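Le son du téléviseur, ce grand oublié

Depuis plusieurs années, les fabricants de téléviseurs parlent surtout de l'image. Les écrans deviennent plus lumineux et plus minces, et c'est justement cette minceur qui pose un problème : dans un châssis si étroit, il reste peu de place pour des haut-parleurs.

Le laboratoire Altham a voulu savoir si les spectateurs remarquent cette faiblesse. Il a invité 142 personnes à regarder les mêmes extraits de films sur un téléviseur Vodton, d'abord avec le son intégré, ensuite avec une barre de son Putevora placée sous l'écran. L'ordre changeait d'un groupe à l'autre. Chaque séance durait 40 minutes, avec une pause au milieu.

Les résultats sont assez nets pour les dialogues. Quand deux acteurs parlent à voix basse sur un fond de musique, les participants ont compris environ 30 % de mots en plus avec la barre. Pour un journal télévisé, par contre, la différence était très petite, et plusieurs personnes ont même préféré le son d'origine, qu'elles trouvaient plus naturel.

La distance joue aussi un rôle. À plus de quatre mètres, l'avantage de la barre diminue, surtout dans une pièce sans rideaux ni tapis. Avant d'acheter un nouvel appareil, il est donc utile d'essayer le mode « voix claire » dans le menu du téléviseur, que beaucoup de propriétaires n'ont jamais ouvert. 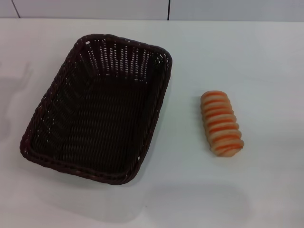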